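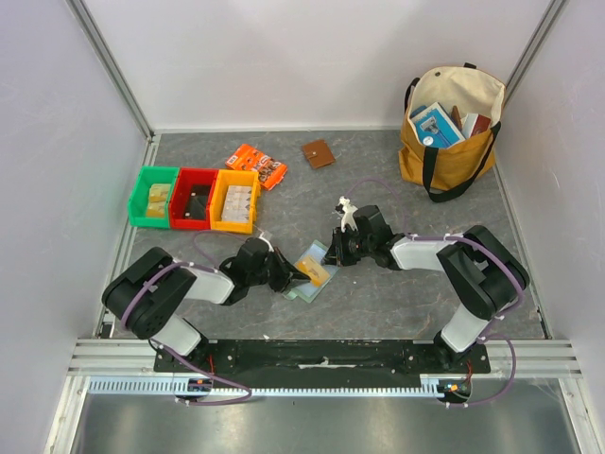 Sunday, June 7, 2026

Entry by Hina Abbasi. Second reader: Rizwan Shaikh.

Subject: unplanned stop of the right arm during the tote-packing task, and measures taken.

The cell was started in the usual manner with the mixed-goods set: sorting bins to the left, tote bag in the back right corner, loose items on the marbled surface. The task list was the Cakico list, unchanged from May. The controller was running the Jidus build.

During a two-handed pick near the centre of the surface, the right arm halted and the controller reported a following error at the wrist joint. The left arm did not halt. It continued its closing movement for a short time against an item that the right gripper was also holding, until the operator (the undersigned) pressed the stop button. No person was inside the enclosure and no injury occurred. The pack being handled was creased and has been withdrawn from the set.

The matter is recorded as a safety fault and not only as a task failure. The cell rules state that a fault on either arm shall stop both. The rule was not met.

Findings, in the order they were made:

The wrist joint was moved by hand with the power off. It turned freely and without noise. The gripper fixings were tight.

The purple cable on the right arm was then followed from the base to the wrist. At the elbow the outer sleeve was rubbed over a short length, and flexing the cable at that point brought the error back on the bench supply. The cable had been listed for replacement at 4,000 cycles. The counter stood at about 2,000. The loop at this elbow passes close to the black housing when the arm reaches towards the tote, and it is considered that the reach to the back corner accounts for the early wear. This has not been proved. R.S. takes the view that the clip was fitted too near the joint in the first place, and the log for May does not settle the question either way.

The failure of the left arm to stop has a separate cause. The linked-stop setting was present in the saved file but was not loaded at start-up. The Jidus build reads the file before the second controller has answered, and where the answer is slow it proceeds with the default, which is unlinked. The start-up screen gives no warning. The condition was reproduced in two starts on the bench with the arms disconnected.

Action taken today:

Both arms isolated and the switch tagged. Right arm cable removed and kept in a labelled bag in the fault drawer. A replacement has been requested from Thibodeaux, together with a longer sleeve. The left arm cable was inspected and showed no rubbing, but it is to be changed at the same time.

Action outstanding:

R.S. to amend the start-up sequence so that motion is refused until the linked stop has been confirmed by both controllers. The emergency stop circuit is to be tested at the button and at the enclosure before power is restored to either arm. H.A. to move the clip on the right elbow and to record the slack with the arm at full reach towards the tote.

The cell is not to be used in the meantime, including for single-arm work. The Fosance demonstration is to be rescheduled, and their office will be informed in writing on Monday.

Note added by R.S.: agreed as to the above. I would add that the replacement interval should be shortened for both arms until the wear has been measured on the new cable. I have left the old figure in the maintenance sheet with a line through it. The withdrawn pack is on the shelf over the bench; please do not return it to the bins.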